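Schools should stop treating simulation as the consolation prize in robotics

Our school district has two robotics programs. The one at Van Dusen gets the trophies, the banner in the gym and a budget of $3000 a year for parts. The other meets in the computer lab at Istell on laptops, and its students spend most of the season working with a robot arm that exists only in software. Parents ask when those kids will get to use a real one.

I have helped with both for several years, and I think the question is the wrong way around. At Van Dusen last season, 41 students shared two arms. Most of them watched. A student who wanted to try a new approach angle waited for a turn, and if a motor failed, the turn was gone.
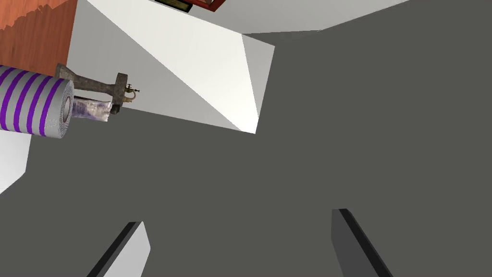 At Istell every student runs an arm every session. One pair logged 121 attempts at a single pickup task in November. Most of those attempts failed, and the pair wrote down why each one did. They learned more about contact, reach and camera placement than I have seen students learn in a full season of waiting in line.

The objections are fair. Simulated friction is too kind. Cables never snag, and a student can finish the year without ever tightening a screw. I would not want a program with no hardware in it at all.

But the district is about to decide whether Istell may enter the Flumano regional, and the draft rule says teams must show 55 hours of work on a physical robot. Simulator hours count for nothing. That rule rewards schools that can buy equipment and tells everyone else their work is practice for something they will not be allowed to do.

The board should count simulator hours at full value for the qualifying round and provide a shared arm for the final. It votes before the end of the semester.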